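From: Hortensia Navarrete
To: Workplace Automation list
Date: 12/07/2022
Subject: Re: What do your people do all day once the arms arrive?

Hello everyone, and hello Aminu,

Gilles Leclerc wrote:
> We have a two-armed unit coming to the Wastville canteen in the fall and
> the kitchen staff are asking me things I can't answer. Will they be
> watching it? Fixing it? Will they still be kitchen staff? Management
> says "their roles will evolve" and I would like something better than
> that to take back to them. Has anyone on the list been through it?

Gilles, we're partway through it at Skanau, so take this as a report from the middle of the road. I run the break rooms and the small catering counter, with a crew of 6, and we've had the robot people in and out of our lives since last year. I'll try to keep this short, but those of you who know me know how that goes!

The first thing that changed was the talking. Before anything was delivered, my crew spent a good many afternoons explaining their jobs to Loïc Lemaire, who builds the simulations on the Ko project. You would think putting a can away is putting a can away. Loïc wanted to know which hand, from which side, what you do if something is already standing there, whether you shut the drawer before or after. Lucienne Pons has worked that counter longer than I've been here and she found it a bit insulting for the first week, and then she found it rather fun (I think she liked having someone write down what she said, and fair enough).

The second thing is that two of my people now spend their mornings at a screen. They go over practice runs in the simulator and mark the ones where a person would have done it differently. Loïc sends them in batches of 70, and the aim is 1000 checked runs before anybody talks about a start date. It's slower going than it sounds. Your eyes get tired, and we had to argue for proper chairs and a real break in the middle, so please ask for those up front, Gilles, and get them in writing.

What they look at is mostly very plain: a gray arm reaching in past a white appliance, a red can standing on a cabinet with a drawer in the front, a plant off in the corner.
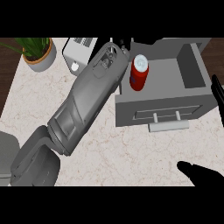
Lucienne is the sharpest of all of us at it. She'll stop a run and say the arm is coming in too close to something, and Loïc will go off and look at his numbers and come back and agree with her. I do wish that counted for more on her pay slip. Her title is still counter assistant, and the grade that goes with it was written long before anyone dreamed of this kind of work. We've asked for a review and the answer so far is that it's being looked into.

So to your three questions. Watching it, yes, more than they'll expect. Fixing it, no, ours have been told to leave that to the supplier, Rurner in our case. Still kitchen staff, well, on paper, and I would push on that now while you have their attention.

Something I'd do differently: I let the morning screen work go to whoever volunteered, and the others felt left behind within a month. We rotate now and the mood is a good deal better.

Aminu Danladi, you mentioned in July that you had a draft agreement on training hours. Would you mind sending it to Gilles, and to me as well while you're at it? I've lost my copy.

Warm wishes to you all, and Gilles, do call if it's easier than typing,

Hortensia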